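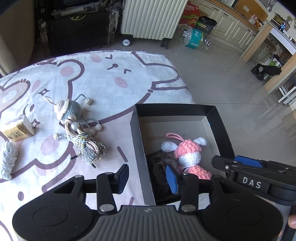

The Office of Unclaimed Dwellings at Lostberg is required to enter any vacant property within 3 days of notification and to record its contents before the locks are changed. The notification concerning flat 539, Uvance Buildings, was received in February and passed to the Senior Recorder, Czesław Kwiatkowski, who had held that post for longer than the current regulations had been in force. The regulations provide for furniture, household linen, papers, instruments, animals and sums of money. They do not provide for a crocheted doll with two antennae, laid on a white blanket printed with the faces of sleeping bears, and Mr Kwiatkowski stood beside the bed for some time with his pen uncapped.

He wrote: Item 1, bed. Item 2, blanket, patterned. Item 3 he left open.

The tenant was listed as E. Czerwiński, single occupant, rent paid to the end of the quarter. The neighbour on the landing was invited to make a statement, as the procedure allows, and stated that the tenant had gone to Sollalance. Mr Kwiatkowski asked her to repeat the name. He was familiar with every district to which the Office might forward effects, and Sollalance was among them, but it had been closed to new residents since the reservoir was extended, and the greater part of it lay under water.

"She knew that," the neighbour said. "She was from there."

The statement was taken down and signed. The neighbour asked whether she might have the kettle. She was informed that requests for household goods should be made in writing after the notice period, and she went back inside and shut her door.

Under Section 12 an article which cannot be classified is to be removed to the Office for the opinion of a second officer. Mr Kwiatkowski placed the doll in a document envelope, where it did not fit, and then in his own bag. He travelled back by the lower tram. It was raining, and the windows had misted, and twice he opened the bag to satisfy himself that the beads had not caught on the fastening.

The second officer was on leave. The article was therefore given a number, 3204, and placed on the shelf behind Mr Kwiatkowski's desk to await her return. When she came back she gave it as her opinion that it was a toy. Mr Kwiatkowski replied, in a memorandum of one page, that toys were to be recorded only where a child had been resident, and that no child had been resident. She proposed ornament. He replied that ornaments were to be recorded by the surface on which they stood, and that the article had not been standing. She proposed that they have lunch.

In the weeks that followed, the Office received 300 notifications, a normal figure for the season, and all but one were closed within the permitted time. The Deputy Registrar drew attention to the exception at the monthly meeting. Mr Kwiatkowski undertook to resolve it. He stayed that evening after the lamps in the corridor had been put out, and he read the tenancy file from the beginning, including the parts in pencil.

There was a letter in it which should not have been kept. It was addressed to the Office and it was old. The writer asked whether anything had been recorded from the house by the mill at Sollalance before the water came up, and in particular a small figure made by her mother, with a striped cap, which she had been obliged to leave. The reply was attached. It regretted that no such article appeared in the inventory, the regulations making no provision for it. It was signed C. Kwiatkowski, Junior Recorder.

He did not remember the letter. He remembered the house, and a windowsill, and his pen.

She would have made another one, then. He considered this for a while. It might have taken her a winter, working from memory.

The entry for flat 539 was completed on 15 April 2023. It is available to the public on request and reads as follows. Item 1, bed. Item 2, blanket, patterned. Item 3, a figure with a striped cap, made by hand; forwarded to owner.

No forwarding address is given. The Office's travel ledger shows a single fare to the Sollalance shore, outward in the morning and return by the last service, charged to the Senior Recorder personally. The shelf behind his desk has since been used for envelopes.

6 min read
41 shares
7 comments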